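Setting up the table before a two-arm sorting run

The Zonomley bench rules cover setup as well as motion. Go through these steps before each run and again after any break longer than 35 minutes.

1. Smooth the table covering. Small wrinkles are fine away from the plates.

2. Group the plates where both arms can reach them. Rims may come close but should not overlap.

3. Put one item on a plate at most, and leave the target plate empty.

4. Route cables clear of the plates. Check the camera mounts by hand - a loose one means the run doesn't count.

5. Look at the light ring on each arm. On our bench, green on both means you can go on.

6. Keep hands off the table until the arms have been parked for 3 seconds.

Write down any change to the layout in the bench log. Last revised 1/25/26.

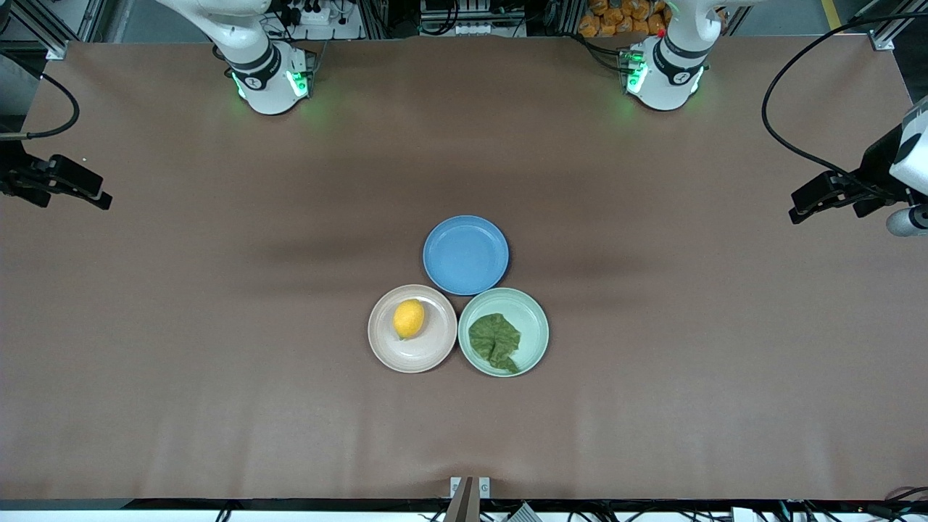
Three plates set, blue one empty, both rings green.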